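The task for the second half of the course was to write a perception node that takes egocentric video and outputs a sequence of hand-object contact segments, which a planner can then use as subgoals. The first half (calibration, rectification, the baseline detector) is covered in the midterm report and is not repeated.

## 3. Contact segmentation

### 3.1 Pipeline

The node is called `jelis_contact` and runs inside the Brelus planning stack as a standard subscriber. It has four stages:

1. Hand detection and left/right assignment.
2. Object proposals in a crop around each hand.
3. Per-frame contact score for every hand-object pair.
4. Temporal smoothing and export of segments.

Stages 1 and 2 use pretrained networks with frozen weights. Stage 3 is a small classifier we trained ourselves. Stage 4 is a two-state hidden Markov model per pair, with transition costs set by hand.

The planner expects each segment as a tuple of hand, object track, start frame and end frame. It does not accept overlapping segments for the same hand, so stage 4 resolves conflicts by keeping the pair with the higher mean score.

### 3.2 Data

We used 108 clips from the Nelier set, all recorded indoors with a head-mounted view. Of these, 70 were used for training the contact classifier and the rest were split between validation and test. Clips from the same room were kept in the same split. Our February results did not do this, and the scores reported then were too high. They should be disregarded.

Labels were made in the lab's annotation tool. The rule for contact was that skin must touch the object or be indistinguishable from touching it at full resolution. Frames where the annotator could not decide were marked `unsure` and excluded from the loss, but kept in the sequence so that frame indices stay aligned.

### 3.3 Smoothing

The raw classifier output flickers. A hand passing in front of an object produces short bursts of false contact, and a grip with the fingers hidden produces short gaps. We first tried a median filter, which removed the bursts but also moved the segment boundaries. The Markov model moves them less, so it replaced the filter.

The cost of leaving the contact state is 2 times the cost of entering it. With equal costs, long grips were cut into pieces and the planner generated a release and a regrasp at every cut. The planner tolerates a late release better than a false one.

Inference runs offline. The export step writes one file per clip and flushes every 100 frames, so a crash does not lose the whole run.

### 3.4 Object proposals

The proposal network returns whole objects. This is sufficient for bottles, cups and boxes, but an appliance with a movable part is returned as a single region, and the planner then receives "contact with unit" when it needs the part. We added a second proposal pass on the contact region at a finer scale, following the part hierarchy in the Obradović notes. The pass is triggered only when the parent region is more than four times the area of the hand region.

The finer pass helps with panels, lids and drawers. It also adds false parts on textured surfaces. Stone counters are the worst case: the mottled pattern is split into several regions with no physical meaning. A minimum boundary strength on each part removes most of them, at the price of missing parts that have the same color as their parent.

### 3.5 Difficult cases

Two kinds of input account for most of the remaining errors: several identical objects within reach, and contact with a part of a larger unit.

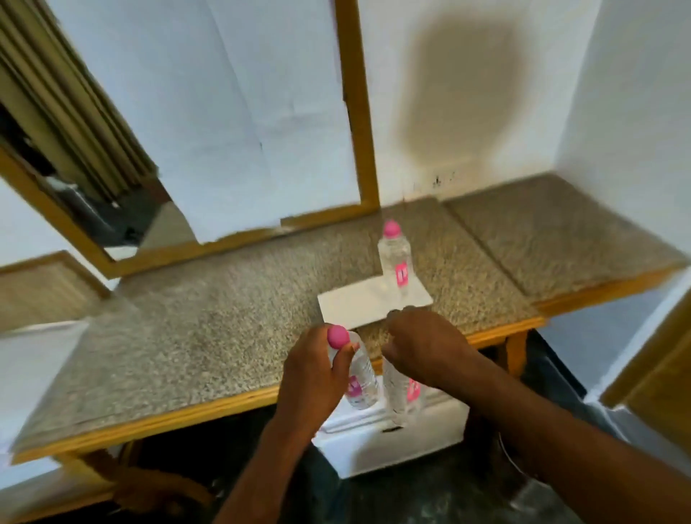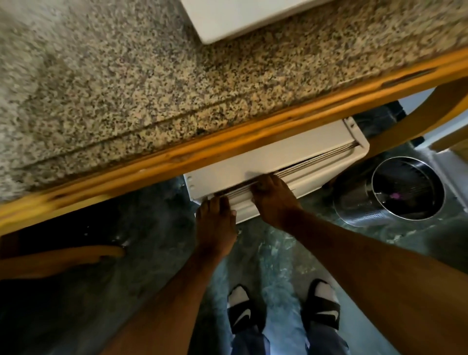

For identical objects, appearance features carry no information and the tracker has to rely on position. If the camera turns quickly between two grips, the track identities can swap. The contact segments are still correct in time, but the object field is wrong, and the planner then tries to pick up something it believes is already held. We added a check that rejects a grasp subgoal on any track with an open segment. It catches the error without correcting it — the clip is flagged and has to be reviewed manually.

For parts, the main problem is the label format. Our annotation schema has one object field and no parent field, so part contacts were entered as separate objects. The exporter rebuilds the hierarchy from region overlap, and this fails when a part moves far enough from its parent. Adding a `parent_id` field is a small change to the tool, but it requires relabeling the affected clips.

### 3.6 Open items

- Add `parent_id` to the schema and relabel.
- Learn the transition costs from the training clips.
- Replace the position-only association with one that uses estimated camera motion.
- Stage 1 still swaps left and right when the forearms cross. A forearm direction feature is on a branch but has not been merged or tested against the current planner.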